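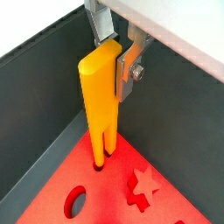 Yellow two-pronged plastic piece over the holes in a red board.

Workshop > Storage > Pegboard and Hole Panels

Pegs and Hole Panels: Fit, Spacing and Repair

Most complaints about pegboard come down to a mismatch between peg diameter and hole diameter. Measure both before buying hooks. Use the shank of a drill bit as a gauge: the largest bit that slides into the hole without force gives the working diameter. Check several holes, including at least one near a corner, where painted panels tend to carry extra paint.

Single-leg and two-leg pegs

A single-leg peg rotates under a side load. It is adequate for items hung straight down, such as tape rolls and scissors. For anything pulled off at an angle, use a two-leg peg. Measure leg spacing center to center, not edge to edge, and compare it with the panel. Spacing that is off by a small amount will still go in by hand, but the legs stay under stress and plastic ones will crack at the root within a season or so.

Legs of unequal length are easier to fit. Start the longer leg in its hole, line up the second, then press. With equal legs both tips must be found at once, a nuisance above shoulder height.

Painted holes

Clear paint from holes with a bit turned by hand. A power drill removes material as well as paint and leaves the hole oversize. Work from the front face to avoid lifting the finish, and brush out the dust before fitting anything.

Loose holes

1. Remove the peg and vacuum the hole.
2. Brush thinned wood glue onto the inside wall. Do not fill the hole.
3. Leave overnight.
4. Test the fit. Repeat once if the peg still moves.

This works on hardboard and plywood only. On plastic or metal panels, move the peg to a fresh hole. Wrapping the leg in masking tape holds for light items but creeps in a warm garage.

Stand-off

Hooks that lock behind the panel need clear space at the back. Furring strips 27 mm thick are enough for every hook I have fitted, including the older Vodex pattern with the long return. Screw strips to studs, never to drywall alone. Add a middle strip on any panel wider than 40 inches or it will bow when loaded.

Removing a stuck peg

Pull in line with the hole. Rocking from side to side enlarges it. If the leg has swollen or seized, tap the tip from behind with a dowel. Snapped legs can be drilled out with a bit one size under the hole.

Layout

Lay the panel on the floor and set out the tools before hanging anything. Heavy items go low and close to a strip. Mark the outlines in pencil first; paint marker can wait until the layout has been in use for a month.

Notes by Graham Entwistle. Stand-off section revised in December.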